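How to Set Reorder Points for a Small Coffee Shop

Oct 5, 2025
Filed under: Running the Shop

A reorder point is the stock level at which you place the next order. Once each item has one, whoever is on shift can check the shelf against a list and know whether to order. This guide covers setting the numbers up by hand or in a basic spreadsheet. You do not need inventory software, though the same numbers can be typed into Sunero or Memine later if you use either one.

What you need

A full week of sales records
Your last few supplier invoices
A pen, a clipboard and a roll of masking tape
A spreadsheet with one row per item

Step 1. List what you buy

Work from invoices and leave memory out of it. Go through each one and add every item to the spreadsheet, with the supplier, the unit you buy it in and the unit you use it in. These are often different. Syrup comes by the case and leaves by the pump. Lids come by the carton and leave one at a time. Pick the unit that is easiest to check on a shelf and stick with it.

If two sizes or two brands of an item are not interchangeable, give them separate rows. A lid that fits one cup and not the other is a separate item even if the invoice has it under the same heading.

Step 2. Sort the shelf before you count it

A count taken from a mixed shelf will be wrong. Pull everything forward, put like with like and put opened sleeves in front of sealed ones. Hot and cold cups should each have their own place, and old designs should be used up before the new ones are opened.

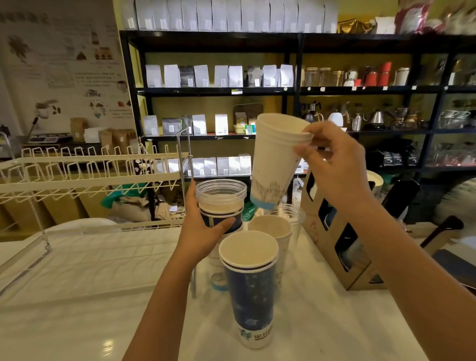 Sorting paper and clear plastic cups on a coffee shop counter.

Mark the shelf edge with masking tape and write the item name exactly as it appears in the spreadsheet. Then count. Count sealed cartons by the number printed on the carton, and opened ones by the sleeve.

Step 3. Work out daily use

Take the number used in a week and divide by the number of days you are open. Sales records give you a good figure for cups, but they miss waste, staff drinks and double cupping. To catch those, add what you had at the start of the week to what was delivered, then subtract what is left at the end.

Say you go through 468 medium hot cups in a week and open six days. That is 78 a day.

For milk, do the same with cartons. A shop using 32 cartons over the same six days needs a little over five a day. Round up for anything you cannot open without.

Step 4. Find the lead time

Lead time is the number of days between placing an order and having it on your shelf. Use the dates on your invoices and delivery slips. What the supplier's website promises is a starting point only. If the times vary, use the longest normal one.

Watch for cutoffs. If your supplier, such as Dauda in our own case, closes orders at noon, an order placed at closing time has already lost a day.

Step 5. Add a buffer

The buffer covers a late truck or a busy weekend. Two days of use is enough for most dry goods. For items that spoil, keep it smaller and order more often.

Step 6. Do the math

Reorder point = (daily use x lead time) + buffer

For the medium cups, with a lead time of two days:

78 x 2 = 156
Buffer of two days = 156
Reorder point = 312

When the count drops to 312, order. If your cups come in sleeves, convert the answer to sleeves and round up, then write it on the tape next to the item name. Opening staff will read a shelf label long before they open a spreadsheet.

Step 7. Decide how much to order

The reorder point tells you when. How much depends on storage, minimum order size and price breaks. Start with one week of use and round to the nearest full case. Be careful with discounts on large orders of printed cups – if you change your logo or your sizes, you are left with cartons you can't use.

Step 8. Check the numbers again

Go over the list every season. Cold cup use usually starts climbing in May and hot cup use falls with it, so both rows need new figures. Also update a row when you change a menu item, a supplier or your opening hours.

If an item runs out, look at the row before you blame the order. Usually the lead time was too short or the count included something from the next shelf over.

Related: Labeling a Dry Store, Reading an Amitz Delivery Slip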